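Search the list archive Enter keywords Go

To: niltura-users
Date: April 23, 2020
Subject: Re: table plane drifts on textured cloth, grasp heights off

Replying inline. I have trimmed the log dump, which is still in the archive under the original post.

> We moved from the bare bench to a cloth-covered table and the plane
> fit in Niltura is no longer stable. On the bench the estimated height
> held still between frames. On the cloth it wanders, and the planner
> rejects grasps on anything thin because the target pose ends up under
> the collision plane.

The default inlier threshold was tuned on hard, smooth surfaces. A cloth with any relief in it puts a good part of the points outside the band, and the fit then depends on which points the sampler happened to draw. Two settings matter:

plane.inlier_band - widen it until the inlier ratio stops jumping between frames. Do this with nothing on the table.
plane.max_iter - the shipped value is 319. Set it to 2,000. The cost is small next to segmentation and you will not see it in the cycle time.

Do not raise plane.smoothing to hide the problem. It averages over a window of 48 frames by default, and if the cloth shifts during that window the planner works from a height that no longer exists. We lost most of January to that on the Makham cell before somebody plotted raw against filtered height.

> We also tried freezing the plane at startup. That works until someone
> bumps the table.

Freezing is fine if you add a check. The Iltau branch has a monitor node that refits at low rate and raises a flag when the new plane differs from the frozen one by more than a set tolerance. It does not update the plane by itself. It stops new grasp requests and waits for an operator to accept or refit. The branch has not been merged because the flag is published on a topic name that collides with the Wuyts driver. A remap in the launch file gets around it.

> Second issue. Flat things get merged with the table or split into
> pieces. A folded towel is usually missing from the object list. Boxes
> and containers are fine unless they touch.

Two separate causes, so please open two tickets.

The missing towel is the height cut. After plane removal everything below cluster.min_height is dropped, and with a wider inlier band the cut has to be higher as well, so anything thin disappears. You cannot fix this with depth alone. Turn on the color mask (seg.use_color: true) and let it propose regions inside the plane inliers. It needs contrast between the item and the cloth. A dark towel on a pale cloth works well. A white napkin on a white cloth does not, and I have no fix to offer for that.

The merging of touching items is the Euclidean clustering doing what it was written to do. Lowering cluster.tolerance helps for boxes with a gap between them and does nothing for items that lean on each other. The convexity split in 'tools/resegment' handles a box against a box. It does badly on glossy bags, where the depth has holes and each hole edge looks like a boundary. Run it offline on a recorded cloud before you enable it in the loop.

For comparison, the layout we currently use for regression of both problems:

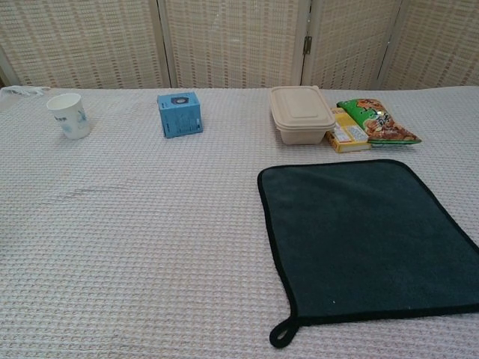 Should the color mask run before or after the table plane is removed?

After it. The mask uses the plane inliers as its search region, so the plane has to exist first. If the order is reversed the mask runs over the full cloud, returns parts of the background as candidates, and the time per frame goes up.

> Third, is there a recommended way to report segmentation failures? The
> tracker template asks for a bag file and ours are large.

Send the single cloud that fails, the color image that goes with it, and the resolved parameter file. Use 'tools/dump_params' for the last one and do not copy your YAML by hand. In more than one report the YAML was correct and the running node had been started with an override nobody remembered. A full recording is only needed if the failure depends on timing.

The current regression set has 2,789 clouds. New failures are added as they come in, after a check that the labels agree with the color image. Towels and other flat items are underrepresented, so contributions there are more useful than further boxes.

One thing I could not tell from your log is whether the extrinsics were redone after the move. A small tilt error in the camera mount gives a plane that is good near the camera and wrong at the far side, and it looks a lot like what you describe. Put a flat calibration target at the near edge and at the far edge, and compare the two heights. If they disagree, recalibrate first and ignore the rest of this message until that is done.

The patch for the min_height default is on the review queue. Comments to the list, please, and not to me directly.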